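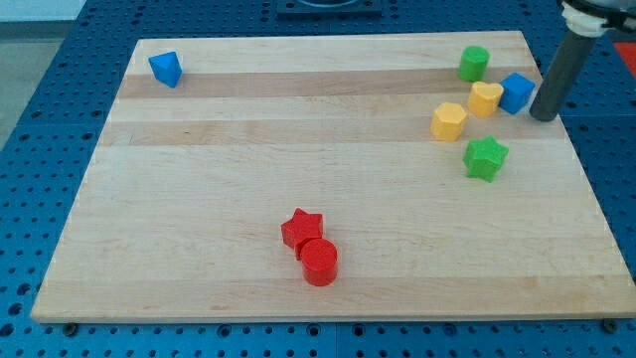 **Household Tasks Group, Plasimham Technical School**

Can a machine tidy up a kitchen yet? Sort of, sometimes, and we love finding out! We're a group of 16 students and staff led by Selina Eder, and we work on the small jobs people do without thinking: clearing a board, sorting by color, putting the star back with the other stars.

Small blocks on a cutting board make a great test. A cylinder is friendly to grip, a heart much less so, and two pieces standing close together can spoil a whole morning. Our arm does about 300 pickups in a good week (folding towels is still a mess, ask us about Venska, our laundry project).

So no, it can't do your chores yet. But it keeps getting better, and new members are welcome from June. Come by the Junumska workshop any afternoon after 5 and try a run yourself.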